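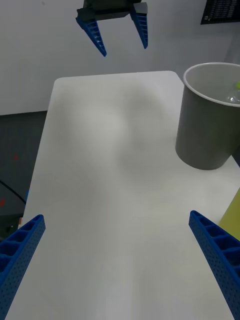

Wrist view, left arm. Bin to the right, both grippers open.

Saturday, Skirngate open day, Begay cell

Cell powered up at 8:15. Doors at 10:00. Ruben on the laptop, me on the floor talking to visitors, Chandrasekhar between the two. Gijs had the other cell next door and borrowed our spare power supply at 9:30. It is still over there.

Task as agreed on the call: pick up a paper cup from the table, put it in the gray bin, return both arms to the open pose. Visitor or operator replaces the cup. No fixed start position, but the cup has to stand upright on the table and within reach of the left arm. The right arm is there for the handover variant only, which we ran in the afternoon.

Software was Closero on the build from the middle of the week. Ruben wanted the newer one. I said no, since the newer one had not been run with the perforated fingers at all, and I didn't want to find out in front of people. Policy is the one trained on the 1,000 cup episodes from Ullcombe. No retraining for the new table.

Setup notes

The table at Skirngate is not our table. It is white and matte like ours but has rounded corners, and our calibration script asks for a square corner to touch off on. We used tape on the long edge and measured from that. Result was 6 mm out in x at the first check. Corrected by hand in the offset file. If we go back, bring the calibration plate. I had written this down after the last visit too.

Wall behind the table is plain white and the room is evenly lit, so exposure on the wrist cameras settled quickly. White table against white wall was one of my worries for the far end of the workspace. It gave no trouble for cup detection. It did make the depth noisy past the table edge, so I clipped the workspace there.

Finger tension: left gripper retightened before doors opened. The blue fingers bend along the ribs when they close, as they should, and the squared tips met evenly after the adjustment. Grip width for the cup set one step wider than at home. At the home setting the paper wall dented on closing and the cup came out of the fingers at an angle.

Morning runs

First run clean. Second run clean. Third run the arm went to the bin with nothing in the fingers, opened over it and went home. Ruben stopped it there and looked at the log: grasp success flag was true. The flag is set from finger position alone, and with the wider grip setting the threshold is wrong. An empty close and a cup close are too near each other. Threshold moved, no repeat of that fault for the rest of the day.

After that, steady running until lunch with pauses for talking. 60 visitors on the sign-in sheet for the whole day, most of them before noon. The groups were small enough that everyone could see the table.

Rim clearance is the weak point. The bin has a thick rim and the policy learned on a thinner one. On the way down the cup touched the rim in 4 of the morning runs. Every time it still went in, but one of them tipped over the edge rather than dropping. Visitors liked that one best. I would like it gone.
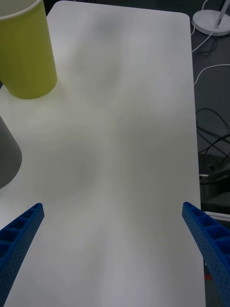

Hilde Verstraete thinks the rim contacts come from where the cup starts and have little to do with the bin. Her note, sent after she had gone through the logs on the train: the contacts all belong to runs where the cup was put down close to the table edge, the wrist comes in turned, and it never turns back before the release. She would add a fixed waypoint over the bin with the wrist square and leave the policy alone. She also asks that we stop letting visitors place the cup until this is sorted.

I agree with the first part. The turned wrist is plain in the joint data once you look for it. I don't agree on stopping visitors. Having someone else put the cup down is most of what makes the demonstration worth standing in front of, and when we place the cup ourselves we put it in the same spot without meaning to. A waypoint is quick to add. Ruben will do it on a branch and we compare.

Afternoon

Handover variant: one arm picks, passes to the other, the other drops. Slower, and it needs the two bases calibrated against each other, so the offset from the morning counts double. First attempt the receiving gripper closed early, above the rim of the cup. Lowered the meeting point and slowed the approach. Second attempt worked. Ran it on request only.

One emergency stop, mine, at 14:40. A visitor leaned in over the table to look at the fingers while the arm was homing. No contact. The marked line on the floor was too close to the table. Moved it back one step and asked Gijs to do the same at his cell.

Questions that came up more than once:

How does it know where the cup is? Answered with the wrist camera feed on the laptop. Works better than any explanation I have given so far. Put the feed on a proper screen next time.

Can it do glass? Not with this policy. Fingers would probably be fine, we have no data.

How long did it take to teach? I gave the episode count and then had to explain what an episode is. Better to show someone doing one. Roel Desmet offered to bring the teaching handles to the next visit and let people try.

Why is it so slow? Speed is limited to the open day setting. One person asked to see it at full speed. Declined.

Packing up

Powered down 16:30. Logs copied to the shared drive under Skirngate, both cells. The morning files before the threshold change have the wrong success flag, so do not use them for any success rate without going through them by hand. I have marked the first file after the change.

Left finger on the left gripper has a small tear at the base, on the inside of the second rib. Found when taking it off. No idea when it started. Bagged and labeled, new one to be fitted before anything else is run.

To do

Waypoint branch – Ruben.
Calibration plate into the travel case – me, this time before closing the case.
Success flag to use finger position and motor current together – Chandrasekhar.
Measure the rim of the Skirngate bin and find a similar one for the lab, ask Gijs if his is the same type.
Get the power supply back.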